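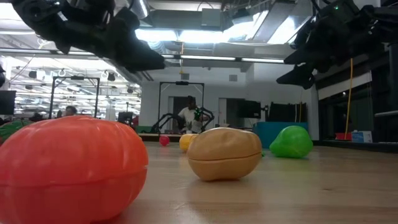
# Grasp planning on shiny, lumpy things: speaker notes

Slot is 17 minutes plus questions. Slides in order. Lines marked (cut) go first if the previous speaker runs over.

**Slide 1. Title**

Name, Vamar, controls and perception. Thank Stella Nyamweya for the invitation. Say early that the talk covers the software between the depth image and the joint commands. Hardware questions go to Berkay Karaca, he is in the room.

**Slide 2. The task**

- Two arms, one table, toy food. Pick a named item and put it where the operator asked.
- Toy food is glossy and most of it is close to round.
- Sizes vary a lot. The pumpkin needs a different plan from the small red ball.
- Potato and pear are the middle cases. Most of our tuning was done on those two.

**Slide 3. Where the old stack broke**

The first version was one process. Perception, planning and control shared a loop, so a slow segmentation pass held up the controller. We saw it as a stutter on approach. Oğuzhan Demirtaş split it into three processes in June. Show his timing plot. Leave it up long enough for people to read the axes.

Control now runs at 100 Hz and doesn't wait for anyone. If there is no new plan, it holds the last safe target.

**Slide 4. Perception**

- Highlights on plastic come back from the depth camera as holes. We used to fill them by interpolation, which made flat spots on round objects, and the planner liked flat spots.
- Now we fit a simple shape first (sphere, ellipsoid, or ellipsoid with a taper) and fill the holes from the fit.
- The taper model exists for the pear.
- Reflections in the tabletop sometimes got segmented as part of the object. Fix: cut everything below the table plane, with the plane re-estimated at startup.
- Overhead lights matter. Same object, same pose, different highlight when one fixture is off. (cut)

Pause here for the mask overlay. Eylül Bilgin made it and it explains the plane cut better than I do.

**Slide 5. Planning**

The planner samples 3000 grasp candidates per object and scores them on reach, finger clearance and distance from the estimated center. Neighbors come in through clearance. When the yellow fruit sits behind the potato, most side grasps on the potato drop out and the top grasps are left.

Seams: we added a small penalty for closing the fingers on the line where two halves meet. The toys can pop open. The penalty is one number in the config file, and it's 39 lines of code in total with the seam detector. Don't spend long on this, people always ask about it afterward anyway.

Which arm? Whichever has the cheaper plan, with a bias toward the arm that moved last. Without the bias the two arms traded the same object back and forth.

**Slide 6. Tooling**

- Wovard is the log recorder. Every cycle writes the image, the mask, the chosen grasp and the top rejected ones.
- Ernina is the replay viewer. Scrub to a bad pick, change a weight, rerun the planner offline.
- Replay uses recorded timestamps. Say this twice. Our early replays used wall clock and hid the stutter from slide 3.
- Config is versioned with the log. Ilham Badawi insisted on this and she was right.

Live demo of Ernina if the network is up. Otherwise use the recorded clip in the backup folder.

**Slide 7. Still open**

- The pumpkin. One gripper can't span it, so it needs both arms and a shared timing signal. Works slowly.
- Items half hidden behind bigger ones. The shape fit guesses badly from a sliver.
- Startup plane estimate goes stale if someone bumps the table. Needs a background check.

**Slide 8. Contacts and questions**

Leave the repo address on screen. Likely questions:

- Why no learned grasp scorer? We have one on a branch. It needs more logs of failed picks.
- Does it run on one arm? Yes, same code, set the second arm to disabled.
- Latency budget? Go back to Oğuzhan's plot.

Hand the clicker back to Stella.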